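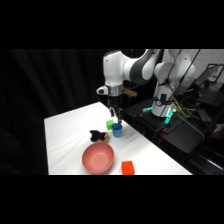 Blue cup and green cube on the white table

Espresso cups going cold too fast, thick or thin walls?

quillback
Posted in Cups, Glasses and Servers

I make two espressos in the morning and one after lunch, and by the time I sit down with the cup the coffee is lukewarm. I'm not a slow drinker. The machine is a Tosura, bought used, and I have no reason to think it brews cold. My cups are thin porcelain and I keep them in a cabinet on an outside wall, so in January they come out pretty chilly.

I was going to buy a set of thick stoneware ones from Cantero. They are 29 dollars for the set where I live. Then my sister-in-law told me thick cups are worse because they soak up the heat. Is she right? I would like to hear from people who have used both kinds.

mossgate_pete
She's right if you don't warm them. A thick cup is a big lump of cold clay and your coffee is a very small amount of liquid. The clay takes the heat out of it in the first few seconds. If you warm the cup first, the same lump works in your favor and keeps the drink hot longer than a thin one would.

So the answer depends on whether you will bother to preheat.

quillback
I put them on top of the machine sometimes. Does that count?

mossgate_pete
It counts if the machine has been on a good while. The cup tray on most small machines only gets warm after the boiler has been hot for half an hour or so. Turn it on and pull a shot right away and the tray has done nothing.

Hot water is faster. Fill the cup from the tap or the kettle, let it sit while you grind, dump it, wipe it.

larkspur5
I disagree about thick cups in general. I had the Cantero ones and gave them away. Even warmed they felt clumsy, and the lip is so wide that I dribbled. A cup should be pleasant to drink from first. I went back to thin porcelain, I rinse it with hot water, and I drink the coffee. It's two sips.

old_boiler
Two sips for you. I take my time over mine.

I've used thick brown cafe cups for years. The inside of the bottom should be rounded like an egg. With a flat bottom the coffee spreads out and cools faster, and the crema breaks up when it hits the corners. Look at the inside shape before you look at the wall thickness.

larkspur5
I have never been able to tell the difference between a round bottom and a flat one, and I did try, same beans, same morning.

old_boiler
Fine. I can.

tamperproof
Has anybody asked how hot the coffee is coming out? I would check that before buying anything. Get a cheap probe thermometer, put it in the empty cup, and pull the shot onto it. Mine read 89 at the spout (Celsius) on a good day and a lot less when I was impatient and didn't let the group head warm up.

If the portafilter is cold it will pull more heat out of the water than any cup will. Lock it in when you turn on the machine and leave it there. Run a blank shot through it before the real one.

quillback
I take the portafilter out every night to wash it and it sits in the dish rack until I fill it. So that is cold too. I hadn't thought about it.

tamperproof
There you go. Try that first and keep your 29 dollars.

hennapier
Double wall glass is the other choice. I have a pair from Zodon and they hold heat well without any warming at all. They're light and you can pick them up without burning your fingers. Downsides: one cracked in the dishwasher, and they look bigger inside than they are, so people overfill them.

mossgate_pete
I'd skip double wall glass. Every pair I've owned has ended up with water between the walls. There's a tiny plug on the bottom and it lets go sooner or later.

hennapier
Mine have lasted, apart from the one. I wash by hand now.

undmont_road
I run the coffee counter at the Undmont farm market on weekends so I'll give the working answer. We use medium thick cups, upside down in a stack on the warmer, never more than two high because the upper ones stay cold. When we're busy and the warmer is empty I hit the cup with hot water from the wand side. Nobody sends back a cold one when we do that. They do send them back when a new person grabs a cup off the drying rack.

Upside down matters, by the way. The rim is the part your mouth touches, and it's the part that heats up first on the tray that way.

old_boiler
Rim down means the rim sits on whatever is on the tray. I keep mine rim up.

undmont_road
We wipe the tray down when we open and again at close. I've got no problem with rim down on a clean tray.

larkspur5
Rim up for me too. A burnt lip at 7 a.m. is no fun.

quillback
Reporting back after trying things for 9 days.

I leave the portafilter locked in now and I wait 20 minutes or more before the first shot. I moved the cups to a shelf next to the machine, away from the outside wall. I also fill the cup with hot water while I grind. I didn't buy a thermometer, so I can't give you a number, but the coffee is hot when I sit down and still warm at the bottom of the cup.

I tested skipping the water rinse with everything else the same and it was noticeably cooler, so the cup does matter some.

tamperproof
Good. I'd still get the thermometer.

mossgate_pete
Are you still getting the thick ones?

quillback
Maybe one, to compare. The shop will sell them loose if you ask. If it's as clumsy as larkspur5 says, I'll keep pens in it.

larkspur5
It's too small for pens. I tried that before I gave them away.

hennapier
Mine would hold about three paper clips and an eraser. Let us know how the thick one does once it's been warmed.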